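Keeping the bench clean: a talk with Nélida Ledesma

Nélida Ledesma runs the finishing room at Prollunlow, a shop that makes up linings, dust covers and loose covers for furniture dealers. The work is done on flat white tables, and most of it is done in white or off-white cloth. A mark on a lining is a rejected lining. I asked her how the room is kept clean and got a longer answer than I had planned for.

She started with the tables. "People look at the middle of a table," she said. "The middle is easy. You can see it and you can reach it. What spoils cloth is the back, where the top meets the wall. Lint goes there, thread ends go there, and grit goes there off the bottom of the rolls. Then you push a piece of cloth back to make room and it picks all of it up."

The tops were put in by Gretier, the fitters, in November. Ledesma asked for a matte surface. A gloss top lets the cloth slide during cutting, and under the strip lights it gives a glare that hides pins. The drawback is that matte holds scuffs. She does not treat scuffs as dirt. "If you can feel it with a fingernail, we deal with it. If you can only see it, we leave it. I had one person scrubbing at a scuff for half a morning and all he did was make a dull patch."

The joint at the back is a separate matter. Gretier offered to seal it, and she turned that down for the first year so the tops could settle. Blagoje Kos, who cuts on the early shift, disagreed then and still does. "I would have sealed it the same day," he told me. "Silicone, one bead, finished. We clean that line twice a week because of one decision." Ledesma's reply was that a bead laid over a moving joint tears, and a torn bead holds more dirt than an open seam. They have agreed to look at it again when the year is up.

For cleaning she uses flat heads on long poles, with the cloths changed between tables. The poles come apart in sections, and the joints are what she checks first when buying. "A pole that turns in its joint is no use. You push forward and the head goes sideways." The shop tried a set from Kneževič and kept it for the floors. The tables are done with Nurkier poles, which she prefers for the swivel at the head.

The order of work is fixed. Covers are folded back, never lifted off. The head is drawn along the back seam in one direction, then across the top toward the operator, and the cloth goes straight into the bin for the wash. No water is used unless there is a stain. Damp lint sticks to a matte top and then has to be picked off by hand.
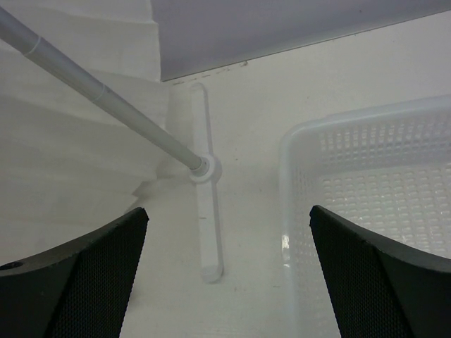 "And you do not shake anything out over the table," she went on. "It sounds too simple to write down, but I wrote it down. Fold it in on itself, carry it to the door, shake it there."

She is stricter about storage than about cleaning. Finished pieces stay on a table only until they are checked. After that they go to the racks in paper. An order of 40 covers can fill every surface in the room, and she would rather have the cutters wait than stack white goods two deep. Kos confirmed that they do wait.

The cleaning cloths are washed at 14 to a load with no softener. Softener leaves a film, she said, and the film transfers to the top. She found this out after a batch of linings came back from a dealer with faint gray streaks. Arben Dervishi, who handles returns, traced the streaks to a single table and from there to a single wash. The whole batch was remade.

I asked what she would change if the budget allowed. She named the lights first, then the gap under the door, where the draft brings in dust from the yard. A brush strip has been ordered for the door. The lights have been quoted at 800 a row, fitted, and that quote is still on her desk.

Kos asked me to add that he would still seal the joint.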